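Re: [finishes] Hardwax oil on open-grain tabletops, cure time before second coat

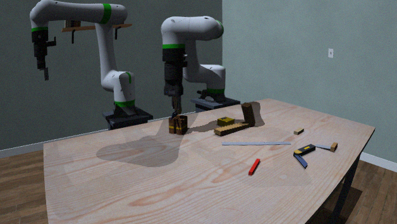
Radu Văduva wrote on Tue 23 February:
> The Varnero data sheet gives 12 hours between coats at 50 percent
> humidity. I waited that long on two boards and the second coat
> stayed tacky for three days. Is the sheet wrong, or am I putting
> on too much?

Too much, most likely. The sheet assumes a thin film. I weigh the can before and after. On my last top I used 41 grams for the first coat and less than half that for the second. If your figure is well above that per square meter, wipe back harder after ten minutes.

Sanding matters too. Stop at 150 grit. Finer than that and the oil sits on the surface. Clernura sells a white pad that works for buffing between coats; the maroon one cuts through at the edges.

Temperature: my shop in Brerkirach runs cold from November on, and I double the recoat time. A fan across the surface helps more than a heater.

For the tacky boards, wipe with mineral spirits, let them stand two days, then buff. Do not add a coat on top. Lay used rags flat outdoors to dry.

Which batch is yours? Mine is 920.

Gunnlaugur Vídalín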